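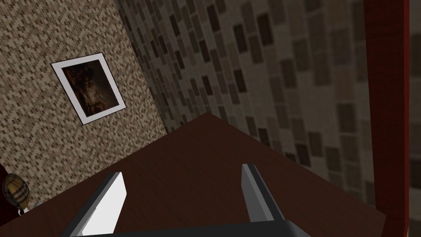
Page last changed: Thursday, July 23, 2026

Workshop notebook – grout and small mosaic tile, test boards

Carrying on from the last entry. The two boards from the Bevberg batch have had their full cure and came off the rack this morning. Both are the small brick-pattern mosaic in mixed browns and creams, sheet-mounted, on cement board. Board A was grouted with the ready-mixed Fastik, board B with the powder mixed by hand.

The reason for all this is the Flumstead job. The client wants small mosaic over two whole walls meeting in a corner, floor to ceiling, with pictures hung on it and a dark table pushed up near. Small tile means a great deal of joint for the area, so whatever the grout does, it will show. On a wall of large tile a poor grout colour is a nuisance. On this stuff it changes the colour of the whole wall.

Colour first. Board A dried a good shade lighter than the sample stick. Held next to the cream tiles it disappears, and next to the chocolate ones it looks like chalk. Board B is closer to the stick but patchy in the lower left corner, where I went over it again with a wet sponge after it had started to go off. My own fault. The rest of B is even.

I would not use either in the pale shade for Flumstead. A mid-brown would sit between the light and dark tiles and hide the joint lines more. I have ordered a small bag of the next shade down, called Moon for some reason, although it is nearer to wet sand. If the name is put on the order sheet by itself somebody will think it is a white. Write "Moon (brown)" until we are used to it.

Surface. Ran a fingernail along the joints on both. A is slightly rubbery and takes a mark. B is hard and a bit gritty. Left a teaspoon of cold tea on each for an hour, then wiped with a damp cloth. A wiped clean. B kept a faint ring, which mostly went with washing-up liquid. B would need sealing. A probably would not, but I don't like the mark from the nail, and people do lean things against walls.

Haze. Worse on B as expected. It took three goes with clean water and then a dry cloth. The tiles with the rougher face hold the haze in the pits and you only see it when the light comes from the side. Check by torch before signing off any wall, held flat against the tile.

Sheet joins. You can pick out the join on board A from across the room. The gap between sheets was wider than the gaps within the sheet, by a hair only, but the eye goes straight to it. On B I cut the half tiles off the edge and laced the sheets together one tile at a time. It is slow work and it looks right. For Flumstead I would price it that way and tell the client why, or else leave it out and tell them that too.

Corner. Made up a small right angle from offcuts to try the seam. Grouting the corner solid gave a neat line on the day, and a crack along most of it when I flexed the board by hand. Redid it with silicone in the nearest brown. It is a touch shinier than the grout but it moved without opening. Silicone in all the internal corners, then, and keep the grout out of them while working. Masking tape down both sides helped. Pull it off before the silicone skins.

Staggered rows: the courses need to meet at the corner at the same height on both walls or it looks drunk. Set out both walls from one level line and not from the floor. The floor at Flumstead drops towards the window, I remember that much from the visit.

Drilling. The client's pictures will want fixings. Tried holes through tile and through joint on the spare end of B. Through the joint, the bit wandered and chipped the tiles on either side. Through the middle of a tile, with tape over it and the drill on slow, no hammer, two clean holes out of two. The tiles are so narrow that a 6 mm hole takes up most of one. It might be better to get the picture positions beforehand and put the fixings in before we grout. To be asked.

Quantities. Went through more than 100 g of powder on board B, counting what stayed in the bucket. I mixed too much at once and the last of it was stiff. Half batches next time.

To do
Test the brown on a fresh board, laced sheets, same sponge.
Sealer on half of B, then repeat the tea.
Ask Bevberg if the next sheets come from the same firing. The dark tiles in the second box looked redder to me.
New sponge. The old one is shedding.

Boards are on the lower shelf by the sink, marked on the back. Please leave the silicone one flat until tomorrow.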